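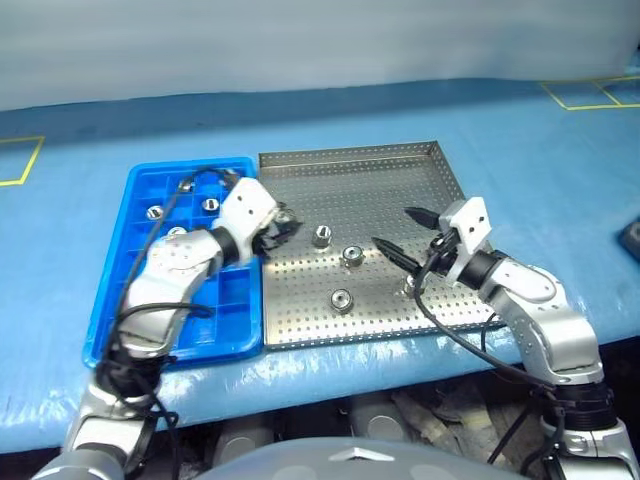
A compartment tray and a perforated steel tray, side by side on a blue tabletop.

A Long Residence in Keogh

Monday, August 10, 2020

Rodel Abella came to Keogh to fill a teaching post that was meant to last two terms. He stayed for the rest of his working life, and he lives there still, in the brick house on Cukico Street that he and his wife, Teresa, bought from the estate of a retired pharmacist. The house has been painted twice in that time. The pear tree beside the kitchen door was there before them.

Mr. Abella was born in a port city, the fourth child of a ship's steward and a seamstress. His father was away for most of the year, and the household was run by his mother and her elder sister, both of whom believed that the boys should learn to sew as well as the girls. He could turn a collar before he could ride a bicycle. He attended the parish school and then the city technical college, where he trained as a surveyor. The work did not suit him. After a single winter in the county records office, he applied to the teachers' college and was admitted the following fall.

Teresa was in her last year there when he arrived. They met in the library, where she worked at the returns desk in the evenings, and they were married in February of the year he graduated. There was snow on the church steps, and the wedding lunch was held in the college refectory because the hotel's boiler had failed. Her first appointment took them inland. His came a year later, and it was to the old Keogh schoolhouse on the river road.

Keogh had 900 residents then. It has more than 2,000 now. The railroad still stopped in the town when the Abellas arrived, and the morning train carried milk, newspapers and the older students who attended high school in Korkima. When passenger service ended, the students were moved to a bus, and the station building stood locked until the library took it over. Mr. Abella taught geography and, for several years, penmanship. He also taught mathematics whenever the regular instructor was ill. Former students remember the large county map that he drew in sections on the backs of wallpaper rolls. It showed every farm by the name its owners used for it, which often differed from the name on the deed. Two of the sections survive and are kept at the library in a flat drawer.

One of those students was Bonifacio Casado, whose parents had come to the valley to work at the Nendorell cannery. Mr. Casado was 11 when he entered Mr. Abella's class. He later managed the shipping office at the same cannery, and after it closed he ran the hardware store on the square until he sold it to his niece. The two men have been neighbors for most of their adult lives. They disagree about the date of the great flood, and each has a photograph that he considers conclusive.

"He made us walk the town boundary," Mr. Casado recalled. "It took all day. We had a sandwich and an apple each, and he had the deed book in a satchel. When we came to a marker that had been moved, he made us write down who we thought had moved it and why. My father was not pleased to see that paper."

The boundary walk became an annual event and outlasted Mr. Abella's time at the school. It was held every spring, on the first dry Saturday, and in later years grown residents joined the students. The route was shortened when the highway was built. A section along the north ridge had already been lost to a quarry, and walkers were sent around by the Nendorell road, past the cannery gates, where the night watchman kept a kettle on for them.

Mrs. Abella taught the youngest children and, after their own two were born, gave piano lessons at home. She is remembered for the summer concerts she organized on the station platform. The piano was carried over from the church hall on a hay wagon. On one occasion it was left out overnight under a tarpaulin, and the middle register never fully recovered, although the instrument remained in use for 5 more seasons. She died in the ninth year of her husband's retirement. The concerts continue in her name, now indoors, with a piano given by her former students.

In retirement Mr. Abella turned to the papers that people had been giving him for years. They included letters, ration books, dance cards, seed orders and the account books of the ferry that crossed the river before the bridge. He had accepted them politely and put them in the spare bedroom. It took him two winters to sort them by family and a third to write short notes on each. The notes are plain in style. Of one farmer he wrote only that he "kept bees, owed money to his brother, and paid it." Of the ferryman's widow, who ran the crossing alone for many years after her husband's death, he wrote four full pages, and he has said that he could have written more.

The Abella papers, as they are now called, may be read at the library by appointment. Families who gave material were asked whether any of it should remain closed, and a small number of letters will not be opened during the lifetimes of those mentioned in them. Mr. Abella has declined several suggestions that he publish a book. He regards the notes as an aid to people looking for their own relatives, and he has been firm that corrections should be written in the margins, signed, and left there even when he does not agree with them. Mr. Casado has signed more corrections than anyone else – the entry on the flood has been annotated by both men in different inks.

The house on Cukico Street is quieter than it was. His daughter telephones on Sundays, and his son, who teaches in Korkima, drives over to see to the gutters and the pear tree. Mr. Abella no longer walks the full boundary, but he went as far as the second marker last year, with a folding stool, and waited there until the others had passed. He still keeps the satchel. The deed book was returned to the town clerk long ago, and the bag now holds a flashlight, a tin of peppermints and a list of the families whose papers he has not yet finished.

The list has seven names on it. He is working at present on the Dorrances, who owned the feed mill and wrote to one another almost daily, although they lived on the same street. The letters concern the price of oats, the health of a horse named Captain, and a quarrel over a fence that seems to have ended when one of the parties moved to the coast. Mr. Abella would be glad to hear from anyone who knows where the fence stood.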